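Inventory Control for Small Distributors
Handout 4: Cycle Counting
Revised September 13, 2018

Read before class. Bring the stock card you filled in for Handout 3.

1. Where we left off

Last session covered the annual physical count. The warehouse closes, everyone counts, the books are corrected, and the warehouse opens again. It gives one accurate picture of stock per year. By the following June many of the records are wrong again, and the firm does not know which ones.

Cycle counting spreads the work over the year. A small group of items is counted each day while the warehouse keeps running. Every item gets counted at least once a year, and the important ones get counted more often.

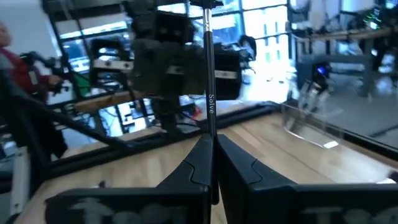 Leona Varick

2. Terms

Book quantity. What the record says is on hand.
Physical quantity. What the counter finds.
Variance. Physical minus book. A negative variance means stock is missing from the shelf or was never there.
Tolerance. The variance the firm will accept without investigating. It is usually set as a percent of book quantity, with a tighter figure for costly items.
Cutoff. The point in time to which both quantities refer. If a shipment leaves between printing the count sheet and counting the shelf, the two numbers describe different moments and the variance means nothing.

Most bad counts in student exercises come from ignoring cutoff. Write the time on the sheet.

3. Sorting items into classes

We will use the Stumis case again. Stumis sells janitorial and office goods from one warehouse in Ultomdale and carries 1,832 items. Rank the items by annual dollar usage, highest first. Annual dollar usage is unit cost times units used in a year. Unit cost alone is a poor guide: a floor machine that sells once a year may rank below a trash bag that ships every morning.

In the Stumis case the top 221 items make up class A. They are a small part of the list and most of the money. Class B is the middle group. Class C is everything else, including many items with almost no movement.

Stumis counts each class on its own schedule:
A items, 12 times a year
B items, 3 times a year
C items, once a year

To find the daily workload, multiply the number of items in each class by its yearly counts, add the results, and divide by working days. Class A alone produces 2,652 counts a year. Do the same for B and C using the class sizes on your case sheet. If the total is more than the staff can handle, change the frequency for class B first.

4. Blind and open counts

An open count sheet shows the book quantity. A blind sheet leaves it off. Open counts are faster. They also pull the counter toward the printed number, especially late in a shift or on a high shelf. Use blind sheets for class A. For class C an open sheet is acceptable if recounts are done blind.

A recount should be done by a second person. Do not hand the first sheet to the second counter.
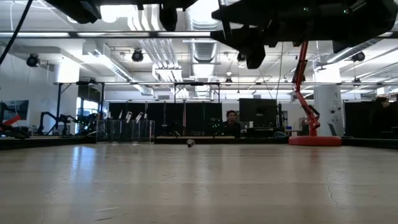 Leona Varick
Instructor, Supply and Warehouse Operations

5. Finding the cause

Correcting the record is the last step. Before posting an adjustment, look at:

Unit of measure. A receipt for 12 cases entered as 12 each is very common.
Location. The stock may be in a second bin that is not on the sheet.
Open paperwork. Check for receipts not yet entered and picks not yet confirmed.
Item number. Two similar products swapped at picking will show as one item over and the other short by the same amount. Look for matched pairs in the variance report.
Returns. Goods put back on the shelf without a credit slip show up as extra stock.

If none of these explains it, post the adjustment with the reason code "unknown" and recount the item the following week. A long list of unknowns is a management problem and should be reported as one.

6. Measuring accuracy

Record accuracy is the number of counts within tolerance divided by the total number of counts. Do not measure it in dollars. Overages and shortages cancel each other in dollars, and a warehouse with nearly every record wrong can still show a net variance close to zero.

Report accuracy by class.

7. Exercise

The Kinsella data set is in the course folder. It has one quarter of count results from a plumbing supply branch.
a. Compute record accuracy for each class.
b. List the matched pairs.
c. Kinsella receives fittings from Cellen in cartons but sells them singly. Identify the variances that could come from this and say what you would check.
d. Write one paragraph on whether the class C tolerance should change.

Hand in parts a to c on one page, with part d attached. Show your divisions.

Reading for next time: Handout 5, reorder points and safety stock.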